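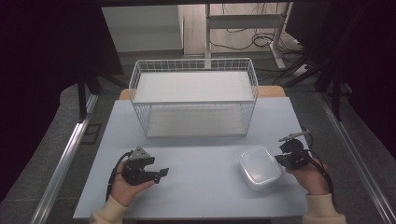
Sorting food containers into wire baskets

Posted 2025-05-05 in Kitchen storage

Plastic food containers take up more cupboard space than almost anything else in a kitchen, and most of it is air. A wire basket keeps them together, and you can lift the whole lot out when you need one from the back. The job takes an evening if you do the full cupboard.

What you need

A wire mesh basket, rectangular and open at the top
A tape measure
Your containers, with their lids
A flat liner for the basket (optional)
A cloth and some washing-up liquid

Measuring up

Measure the inside of the cupboard first, then the basket. Go by the outside of the rim, as it is usually the widest part. Leave 2 cm clear on each side so the basket slides out without catching on the hinges. I got this wrong with a basket from Mäkelä that fitted the shelf perfectly and would not go past the door.

Check the height as well. You want room to get your hand in over the top of the tallest container.

Preparing the basket

Wash it in warm soapy water and dry it properly, including the corners where the wires cross. Run a finger along the rim and look for rough ends. White coated wire chips if it is knocked about, and a chipped basket is better kept for the shed.

Small tubs tip on bare mesh, so a flat liner is worth having. Cut it slightly smaller than the base. A stiff plastic sheet wipes clean more easily than card.

Putting the containers in

Empty the cupboard on to a table and match every box to its lid. Anything without a partner goes out. Put the basket towards the back of the table with the containers in front of it, and start with the largest.

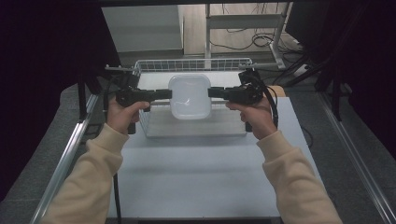
Set each box down level and let go only when it is flat on the bottom. Rounded corners leave small gaps against the wire - fine for a spare lid or two, but don't force anything in. If a box has to be pushed, it belongs in the other basket.

I use 2 baskets, one for boxes stored with their lids on and one for the nested ones. The lidded boxes waste space but they are the ones I reach for every morning.

Keeping it going

Frosted plastic hides leftover moisture, so leave washed boxes open overnight before closing them. I go through both baskets every December, before the leftovers start, and throw out anything cracked or stained.

The same method works for freezer drawers, though the Culmont baskets I tried there were too deep and the bottom layer got forgotten.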